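A Day of Squeezing Things at the Skelasness Open Lab

20 March 2024

I'd been on the waiting list for the Skelasness open lab since November, so when a spot opened up I moved two meetings and drove up with a thermos and a notebook. I buy gripping hardware for a small packing business (salads, bakery boxes, that kind of thing), and I've been burned before by demo videos where everything gets picked up perfectly to cheerful music. I wanted to stand next to the table and see for myself!

Skelasness is bigger than it looks from the parking lot. They had 352 people signed up over the whole day, split into groups of 20, and my group got the gripper comparison first. That suited me fine, as it was the only part I really cared about. The hydraulics talk could wait.

The first stop was the Lilik hand, a multi-fingered gripper they're pitching at food handling. I've only ever run two-jaw grippers and suction cups at our place, and suction is hopeless on anything with a wrinkle in it. The Lilik folks had gone for a spread of groceries and kitchen stuff on a dark mat, with a bowl at one end and the tomatoes right out in the middle, and I liked that a lot more than the usual foam cubes. Both arms carry a hand, and the host talked us through what each finger joint is allowed to do before it backs off. There's a grip force setting from 1 to 7, and they leave it on 2 for produce. I asked what happens at 7 and got a big grin and a change of subject.

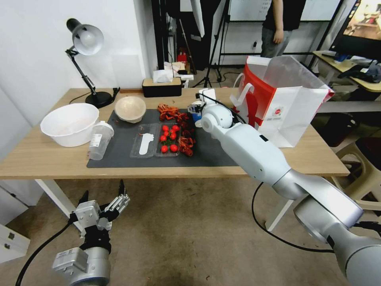 The tomato tray on the mat, with the right hand over by the little blue cup.

A few things I wrote down while we stood there. The arms are chunkier than I expected from the brochure, and I'd have to rethink our guard rails to fit one. The cable runs along the outside of the arm, and I'd want that tidied up before it went anywhere near a wash-down area. And the fingers are skinny enough to get in next to neighboring items, a huge deal if your product sits shoulder to shoulder in a tray the way ours does.

Somebody in my group asked about gloves or sleeves for the fingers, and the answer was that Skinen makes a soft cover that slips on and gets thrown out at the end of a shift. They had a sample going around in a baggie. It feels a bit like a swim cap. The price per cover made me wince, but I said that about nitrile gloves once too.

Then came the bread, and I got way too excited about it. Bakery is our sore spot! A bun is soft, it's round, no two are the same height, and a two-jaw gripper leaves dents that customers notice. I'd been bugging the host about it since we walked in, so I shoved my way to the front (sorry to the gentleman with the backpack).
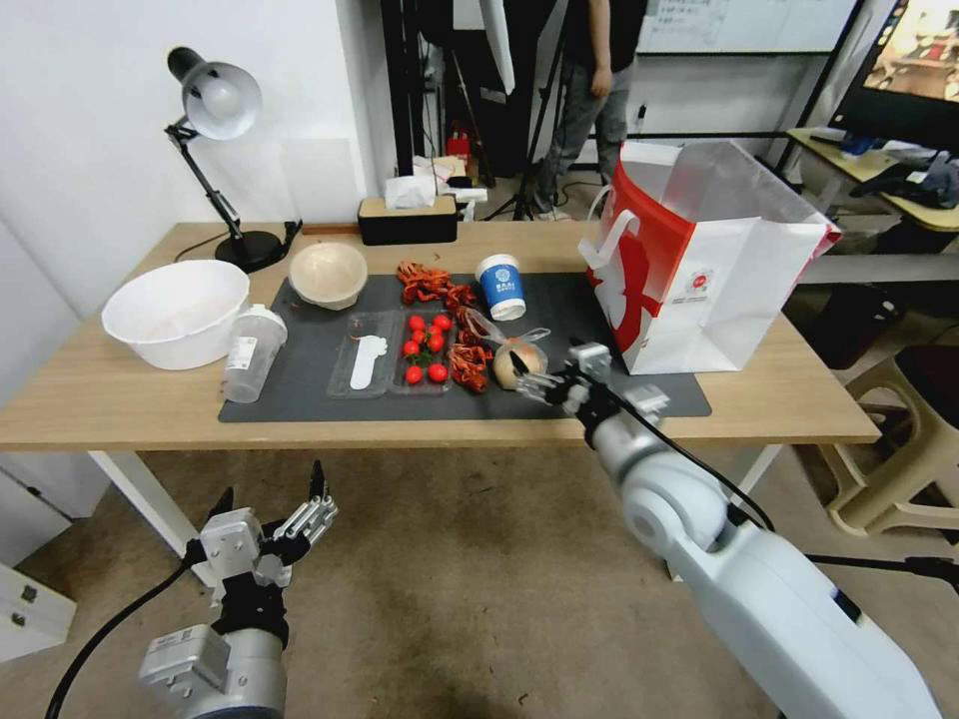 Right hand closed around a bun, with the plastic bag just behind it.

What I wanted to know was where the pressure goes. With several fingers wrapped around it you'd hope the load gets shared, and the host said that's the whole idea, plus the controller can be told to stop closing at a set contact level. I asked to see the log of finger currents and they said they'd email it. I'm going to hold them to that. I also asked about thin plastic bags, which are the other thing that drives us nuts, and got a pretty frank answer: see-through film is still hard for the camera, and they'd want to test with our own bags before promising anything. I can respect that.

Over in the next hall, Nông had a simpler three-finger gripper on a smaller arm. It's cheaper, it's quick, and I could picture teaching our night crew to swap it out with a hex key. But it's made for one size of thing at a time, and you change the finger pads when the product changes. For the salad line, that might be all we need. For bakery I don't think so, and I kept wandering back to the Lilik table during the coffee break — the coffee was terrible, by the way, bring your own.

I left with the Skinen sample, more than 20 pages of scribbles and a loan form for the Lilik hand sitting on the passenger seat. The form wants our own product samples packed in a cooler, and I still need to find out if they'll take the seeded rolls.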